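Student Work > Aged Care Studies > Project Reports > Eating Enough at Pernow Lodge

Eating Enough: Mealtimes, Weight Loss and Written Records in a Residential Aged Care Home

Celina Wróbel
Second year, Grulia College
Submitted December 10, 2005

Background

When I started this project I meant to write about menus. My grandmother spent her last two years in a home in Irlow and what she talked about, nearly every time we visited, was the food, so it seemed natural to look at what was on the plate and whether it was any good. My supervisor, Zsófia Szénási, listened to all of this very kindly and then asked me who checks whether the plate comes back full. I didn't know. I went away and asked a few people who work in homes and got a different answer from each of them, and by the end of that week the project had changed into the one you are reading.

Losing weight without meaning to is common in old age and it is easy to miss. A cardigan hides a lot. A resident who has dropped a few kilos over a winter is more likely to get a pressure sore, slower to get over a chest infection and weaker on their feet, and by the time the family notices the rings sliding off it may have been going on for months. It also comes up again and again when families complain about neglect, and in those cases everyone goes looking for the same thing, the paperwork. Was the person weighed? Did anybody write down what they ate? If they didn't eat, was anyone told?

So my question was a fairly small one. In one ordinary home, with decent staff and no scandal hanging over it, how well do the written records show whether residents are eating?

The home

Pernow Lodge has 60 beds in two wings. The Wysocka wing is for residents who need a lot of help and the garden wing is for those who mostly manage on their own. Meals come from one kitchen and go out on trolleys, with lunch as the main meal. Most people in the garden wing come to the dining room. In Wysocka a good half eat in their rooms or in the little lounge at the end of the corridor, because the walk is too much or because they find the noise upsetting.

I visited through September, always at lunch and sometimes staying on for tea, and I was made very welcome. I should say that I liked the staff a great deal, and I've tried not to let that soften what follows. 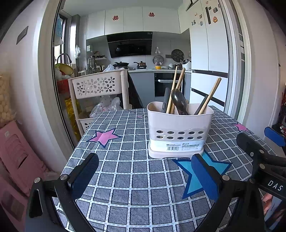

Figure 1. Cutlery holder with chopsticks and spoon, on a checked tablecloth.

What I did

The manager let me look at the meal charts for one month with the names covered and a letter code put in their place. At Pernow Lodge a chart is kept for residents thought to be at risk, and the carer who clears the plate is meant to tick whether all, half, a quarter or none of the meal was eaten, then put their initials. There is a space underneath for comments. I went through every chart I was given, 2,229 meal entries altogether, which took far more evenings than I had planned for (and a new pair of reading glasses, at twenty!). I marked each entry as complete, partly filled in or blank.

I also sat in on lunches and made notes about how help was given, and I talked with carers, the cook, and relatives who happened to be visiting and didn't mind a student pulling up a chair. I haven't quoted anyone by name. Residents themselves were asked only general questions, and only when the nurse in charge was happy for me to ask.

What the charts showed

Breakfast and lunch were filled in pretty faithfully. The evening meal was another story. Of the entries left wholly blank, 111 were for the evening meal, and they outnumbered the blanks for the other two meals put together. When I raised this with the carers they weren't surprised in the least. Tea is served just before the shift changes, the people who hand out the trays have often gone home by the time the trays are collected, and the new shift is busy getting residents ready for bed. The chart sits in a folder at the nurses' station, so filling it in means walking back up the corridor and remembering who left what.

The other thing I noticed was how little the word "half" told me. Half of what? One carer explained that she ticks half if the meat is gone, another if the plate looks half empty. A resident who eats all her custard and none of her fish could be down as half, a quarter or even none depending on who picked up the tray. The comments space would sort that out, but it was hardly ever used.

Then there were the weights. Residents on a chart are meant to be weighed every month, and most were, but the weights are kept in a separate book from the meal charts. I found a woman in Wysocka whose weight had gone down three months running while her charts said "half" day after day, and no note in either place joined the two up. As soon as I mentioned it the nurse arranged for the doctor to see her. I don't believe anyone had been careless about her.

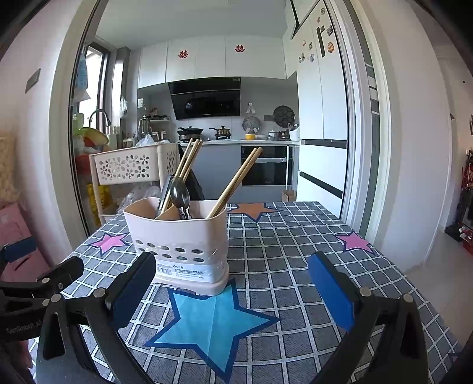

Help with eating mattered more than I'd expected, too. In the garden wing dining room people chatted, lids were taken off for those with sore hands, and lunch went on for nearly an hour. In the bedrooms a tray might be put down with the lid still on, just out of reach, and a carer would come back twenty minutes later to find it cold. I saw one gentleman refuse his dinner altogether and then eat every bit of it when his daughter arrived and sat on the bed to talk to him about the football. His chart for that day says "all", which is true, and leaves out the part I'd most want the next shift to know.

What families told me

Relatives were often unsure whether they were allowed to see the charts. A few had asked and been shown them straight away, and others had never thought to ask. One son had been keeping his own diary of his mother's meals in the back of a school exercise book, and his notes were better than the home's. If there were ever a dispute about her care I suspect that book would be the first thing anyone read.

Suggestions

I put four suggestions to the manager. Keep the chart in the resident's room or on the trolley. Write the monthly weight at the top of the meal chart. Ask for a few words whenever a meal is left, even if it's only "didn't like fish". And have the tea trays collected before handover. The first two have been started in Wysocka on a trial. The last is harder, as it means moving the kitchen's hours as well.

Limits of the project

It was one home and one month, and I only had charts for residents already thought to be at risk, so I can't say anything about the others. I was also sitting there with a notebook, and people are bound to be a bit more attentive when there's a student in the corner. Even if every box had been ticked, 100 per cent, I would still have been relying on each carer's idea of half a plate. If I did it again I'd ask to weigh the leftovers for a few days and compare those with the ticks, though I'm not sure the cook would ever forgive me.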